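Two arms are starting on our desk kit bench, what happens to the rest of us?
Posted by Lesego Nel, Wed 17 October
3 comments · 2 shares

Hi all! I'm at Clornia, on the bench where office kit comes back from customers (laptops, mice, calculators, all sorts) and gets sorted for going out again. Since August we've had a pair of robot arms on a trial, and my manager wants them on the day shift for good. I like my job and I'm a bit twitchy about it, to be fair.
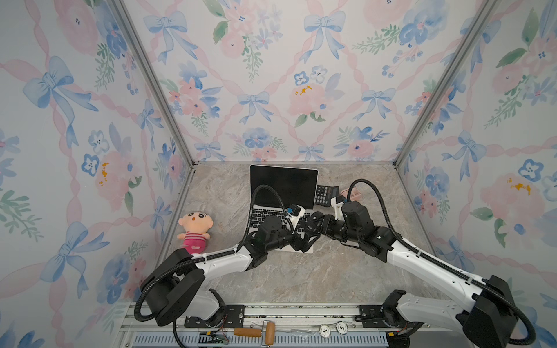
Will I be expected to learn programming to keep my place?
Most benches don't ask for it. You'll be shown how to start a run, stop it and log what went wrong, and the rest stays with the engineers.

That's what my manager told me, nearly word for word, but I'd love to hear from people who've been through it. Did your hours change? Did the pay?

Danang Tambunan
12 likes

We went through this at Pruvano. My hours stayed the same but the day feels different, because you stop lifting and start watching, and watching is tiring! Ask for proper breaks in writing. I also got moved up a pay grade, though I had to push for it (2 meetings and a lot of emails).
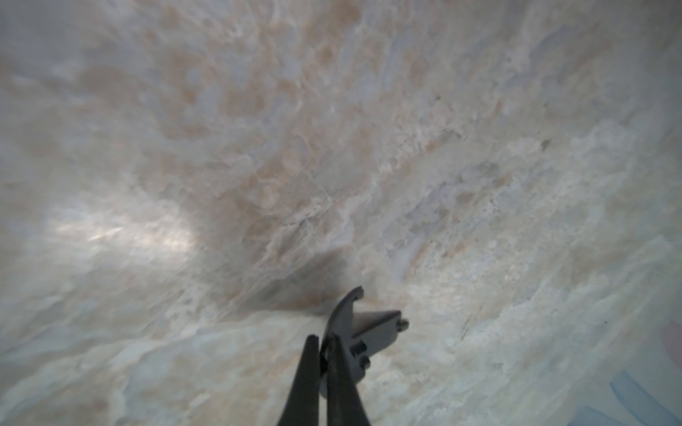 Terence Cheetham reckons the breaks are a red herring and you should be asking who gets the blame when the daily count is down. On his line it was always the person standing nearest.

Fair point, that. We had roughly 1000 items a week as a target and it went up before anyone had asked us.
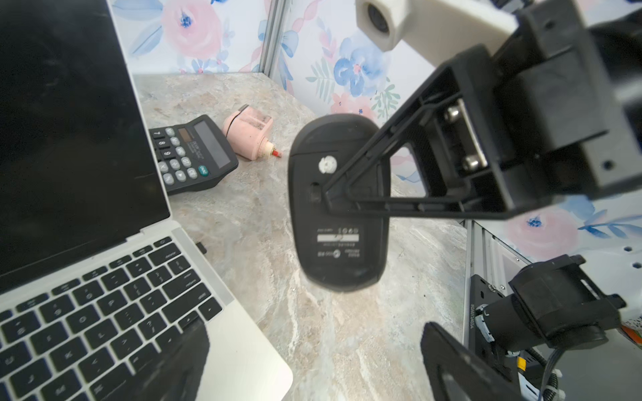 Mouse in the gripper, label side out.

Laurier Fortin
1 like

depends on the firm. mine was fine. join a union

Rafsan Wickramasinghe
5 likes · Share
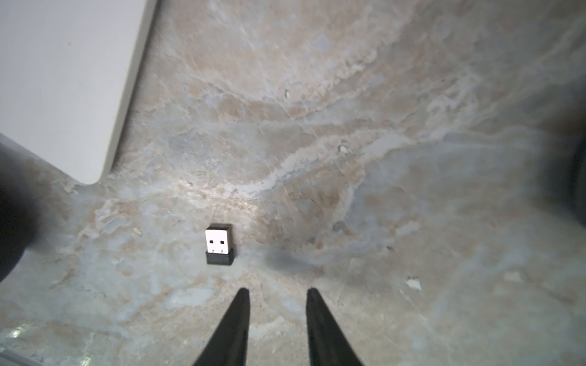
Returns & Refurb Team, Demwood site

I'm on the team above and we've had arms for a good while now. Small fiddly bits like USB receivers are still what I get asked about most, so get your know-how written down with your name on it. It helped me no end when the new roles were handed out. And do ask for the training before the shift pattern changes, as ours came weeks after and it was a right muddle.

Report · Follow this thread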